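Paved Paths Near Water: Slabs, Joints and Edges
Course handout, Drurkstead Grounds Maintenance, instructor Periklis Economou 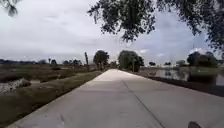 Why does a concrete path have joints?
Concrete shrinks as it cures and moves with changes in temperature. A joint gives the slab a planned place to crack or shift.

Terms for this unit
Construction joint: the line where one pour stops and the next begins.
Contraction joint: a groove cut or tooled into the slab to control cracking.
Verge: the strip of ground along the side of a path, usually grass.
Bank: sloping ground between the path and the water.

Edges
A path beside water has two different sides to look after. On the land side, soil and grass creep over the slab and hold moisture against it. Trim the verge back and keep the soil a little below the surface. On the water side, look for washed-out soil under the slab. A gap there should be reported before anyone fills it.

Surface
Light smudges and stains are usually cosmetic. Write down their position anyway. Flaking, or a lip at a joint, goes on the repair list.

For next class
Read the Ververidis packet, section 2. Walk 35 yards of any paved path and sketch both edges and every joint you cross. Bring the sketch to room 212.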